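Packaging color

Packaging color is the choice of colors for the outside of bottles, bags, boxes and tins in which goods are sold. It is studied in marketing and in the psychology of perception. 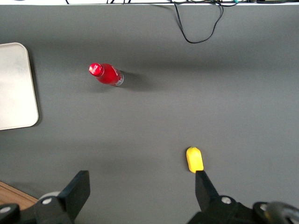 Color is usually noticed before the text of a label is read. Red is common on drinks, sauces and sweets, and it remains strong in weak light. A red plastic bottle with a cap in the same color, for instance, stands out clearly on a dark gray surface, even when it lies on its side. In a shelf study by Wanting Deng, 583 shoppers were asked to find a product in a new color, and many of them passed it.

Patterns can have the same role as a single color. Tartan is often used for shortbread, because the buyer connects it with Scotland.

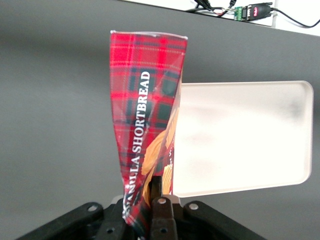 Stripes and checks are less tied to one country and appear on many kinds of food. The bakery Galtden, in Ullness, kept one blue check for all its biscuits until the number of flavors reached seven. After this, each flavor received its own color.

See also: Label, Color vision, Trade dress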